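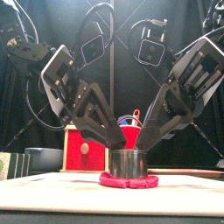
Every band that ever got called shoegaze seems to have hated the word, and after a term of reading old interviews I am not sure it describes a sound at all. My project looked at Plonden and Olitz, two groups filed under it by everyone who writes about them. Put their first singles side by side and you get one record with the vocals buried and one where you can hear every syllable. The link is supposed to be "texture". Texture is a word that gets used when a reviewer has run out of others. A crumpled pink-red cloth under a steel cup has texture. So does gravel. It tells you nothing about how a guitar part was written.

## What I did

I read 81 reviews from fanzines and the student press and marked each one for whether it named a chord, an effect, a drum pattern or anything else a listener could check. 40 of them did. The rest talked about oceans, cathedrals and fog.

Maribeth Tiongson lent me her copy of the Hirwood compilation, pressed in a run of 600, which is usually given as the start of the whole thing. Olitz are not on it. Plonden have one track, and it is a waltz.

## Interviews

Efren Manalo, who played bass in Brennan, told me the label was stuck on them by a promoter who needed something for a poster. Amado Enriquez remembers it differently and says the band picked it themselves. I could not find the poster, so I have left both versions in.

## Problems

My sample leans heavily on writers from the south of England. I also marked the reviews alone, and Ravindra Sengar, who checked a few for me, disagreed over 2 of them. I would want a second marker for all of them before April, when the longer version is due.

Mark Anthony Lumbao, 7 January 2019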